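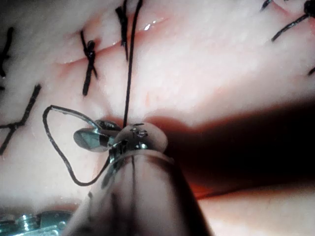

Black suture thread and interrupted stitches on a synthetic skin practice pad.

TUSTPORT, April 26, 2019 – Plorkeo, a supplier of suture training materials, today released its Stastolen practice pad to teaching hospitals and nursing schools. The company is asking buyers to doubt it.

Practice skin has been oversold for years. Most pads promise to feel like the real thing, and most people who have put a needle through one know better. The surface drags, the edges tear out by the second or third stitch, and the student learns how to sew rubber. Plorkeo does not claim that Stastolen feels like a patient. It claims that the pad holds a stitch, and that a teacher can look at the knot afterward and say something useful about it.

The pad is pale and smooth, with straight incision lines to close. Dark thread is recommended, as it shows a crooked stitch or a sloppy knot at once. Tails can be left long while a row is being checked.

A trial run at the Chiang teaching lab in September used 32 pads over 13 sessions. The results were mixed, and Plorkeo is publishing them that way. Instructors liked the way the cut edges met under simple interrupted stitches. They were less happy with the price, and several asked whether a student who does well on a flat pad will do any better on a knee or a scalp. The trial was not set up to answer that question, and the company has no data that does.

There was also a complaint about the surface, which some users found too slick when placing the first stitch of a row. A change to the finish is being looked at – no date has been set.

Stastolen pads are sold in packs of 2. The first production run is limited to 1000 packs. Thread, needles and instruments are not included. Schools that want to test the pad against the one they already use may request a single pack at no charge, and Plorkeo will post the feedback it gets, good or bad, on its website.

Contact: Plorkeo press office, Tustport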